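An open day at the Huna workshop
September 22, 2019

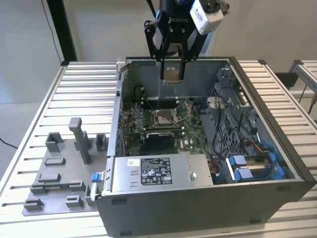 Processor in the gripper, socket open underneath, at the Kovács team's bench.

The Huna workshop is a long way from the bus stop and the sign faces the wrong road, so I missed the welcome speech. I have been to enough open days to bear the loss.

The students work in 2 rooms. The first belonged to the Prasiner team, whose project sorts parcels and was having its lunch. The second had the crowd, which is to say me and a family with a pushchair. The Kovács team have set themselves the job of putting a computer together with a robot arm, a task I once did on a kitchen floor in an afternoon and a very bad mood.

They began in June with a Dell tower laid on its side, and the processor is the part they talk about. It has to go down flat into a socket full of tiny pins, and the pins do not forgive. The grey printed plate beside the case, with its posts and slots, is their own work and is on version 3. Version 2 is used as a doorstop.

I asked how many practice runs they had done. The answer was 600, given in the tone people use for unpaid overtime. The log is a spreadsheet with a column headed "why", and I was allowed to read some of it. "Too keen" appears often.

Lunch was soup, served in the corridor. The prize at the end of term is the Hurkach cup, which lives in a glass case by the stairs and is smaller than the label explaining it. Entries are marked out of 96, for reasons the rule sheet keeps to itself.

The bus back goes from the other side of the road – I missed that too.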